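Naltden Pauses Use of Handheld Gripper Units After Release Fault

Company issues revised firmware, inspection steps and guidance for sites handling soft packaging

Naltden today announced that it has temporarily withdrawn its Tralach handheld gripper from regular use while it corrects a fault in the tool's release function. The action covers 232 units in service at customer sites and in the company's own workrooms. Customers who have the gripper in storage are asked to leave it there until the update described in this notice has been installed.

The fault affects the moment at which the jaws open. Under certain conditions, the gripper may remain closed for up to 12 seconds after the operator lets go of the trigger. During that period the jaws hold at their last set force and do not respond to a second pull of the trigger. The manual release lever on the underside of the grip continues to work at all times.

Naltden received its first report of the problem in December from a site in its Huỳnh program, where operators use the gripper to record the handling of soft and loosely wrapped goods. An operator's glove strap was caught between the jaws together with a film-wrapped item. The operator used the manual lever to open the jaws and was not injured. The site stopped work the same afternoon and returned the unit for examination.

Four further reports followed, bringing the total to 5. Two involved damage to the goods being handled. One involved a pinched fingertip, which was treated on site and required no time away from work. In the remaining case the operator noticed the delay during a routine check before the session began.

The company's review found that the fault occurs when thin, flexible material folds into the gap beside the jaw sensor. The sensor then continues to report a firm hold after the trigger has been let go, and the control software waits for that signal to clear before it opens the jaws. Rigid items such as cartons, bottles and tools did not produce the fault in testing. Film, bags and other creased plastic produced it repeatedly. 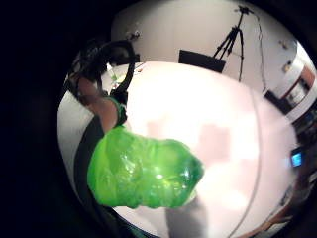
Handling a crumpled green item at a worktable, with black straps and cables around the hand and wrist.

"The gripper should open when the operator lets go, whatever is between the jaws," said Luana Batista, Director of Product Safety at Naltden. "In these cases it did not, and our testing before release did not include enough soft packaging to show us the problem. We regret the disruption to our customers and the injury to one operator. The tool will return to use when each unit has been updated and checked."

Corrective Action

Naltden has prepared revised firmware under the release name Sturnemus. With the update installed, the jaws open on release of the trigger regardless of the sensor reading. If the sensor still reports a hold once the jaws are open, the unit sounds a tone and will not close again until the operator has cleared the jaws and pressed the reset button.

A replacement jaw cover will also be supplied at no charge. The new cover closes the gap beside the sensor and can be fitted with the hex key stored in the handle. The old cover should be discarded after the new one is fitted. Units with visible wear on the jaw pads should be sent to Naltden for service before the update is applied.

The firmware and cover were tested together over 5 weeks, using plastic film, mesh, cloth and paper bags. The delayed release was not observed in any of these trials. The company has added the same materials to its standard acceptance tests, and they will apply to all future versions of the gripper.

Instructions for Sites

Site supervisors are asked to take the following steps:

Remove all Tralach grippers from work areas, switch them off and disconnect the battery.

Record the serial number printed inside the battery door and submit it through the Naltden service page.

Install the firmware and jaw cover upon receipt, and complete the check sheet packed with the cover.

Confirm that every operator can locate and use the manual release lever without looking at the tool.

Secure loose glove straps, wrist bands and cable loops before each session. This step applies to all grippers, including those already updated.

Units may be returned to use after the completed check sheet has been accepted by Naltden. Sites that cannot carry out the work themselves may request a visit from a service technician. Rental charges will be credited for the full period in which a unit is out of use.

Recordings made before the pause are not affected by the fault and do not need to be repeated, except where an operator has noted a delayed release in the session log. Those sessions should be marked and reported with the serial number of the gripper used.

Operators who have experienced a delayed release and have not yet reported it are encouraged to do so, even where no damage or injury resulted.

About Naltden

Naltden designs handheld grippers, wrist harnesses and recording equipment for the study and automation of manual handling work. The company supplies research groups, packing operations and equipment makers, and provides training and repair services for its products.

Media and customer inquiries may be directed to the Office of Product Safety, Naltden, to the attention of Luana Batista.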